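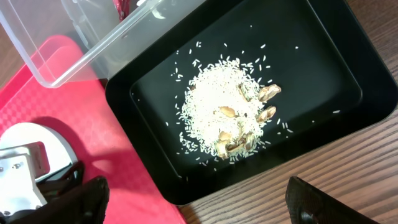
Step 1: Pick over the rice before it goes anywhere near water

I know, I know, most of us just tip the bag into the pot and hope for the best. My grandmother would have had something to say about that! Pour 500 grams of long grain rice onto a tray with a rim, a dark one if you have it, because white grains and tan bits of shell both show up so nicely against black. Work through the pile with your fingertips and lift out any shell or husk, then look again for the little dark specks. Keep a clear plastic container close by for the clean rice, and nudge the stray grains back in as you go.

Step 2: Rinse, and then rinse again

Tip the clean rice into a big bowl, cover it with cold water, and swish it around gently with your hand. Pour off the cloudy water and do it all over again until you can see the grains clearly. Then let it soak for 30 minutes - long enough to wash up from breakfast, which is what I always do with the time.

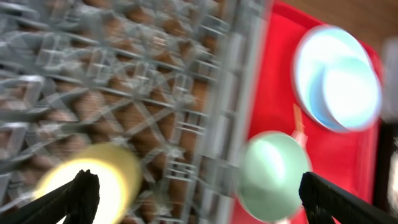
Step 3: Clear yourself a spot for serving

Rice waits for no one once it's fluffy, so I like to have the serving side sorted out while the grains are still soaking. My old Bornelier pot goes on the back burner, and the plates come out early. A bright red tray beside the dish rack makes a cheerful spot for a blue plate and a green one, and you can carry the whole lot to the table in one trip.

Step 4: Cook it low and leave it be

Drain the rice well, add fresh water and a pinch of salt, and bring it to a boil. Put the lid on, turn the heat right down, and give it 9 minutes. No peeking, please! Take it off the heat and let it sit, still covered, while you call everybody in, then fluff it with a fork.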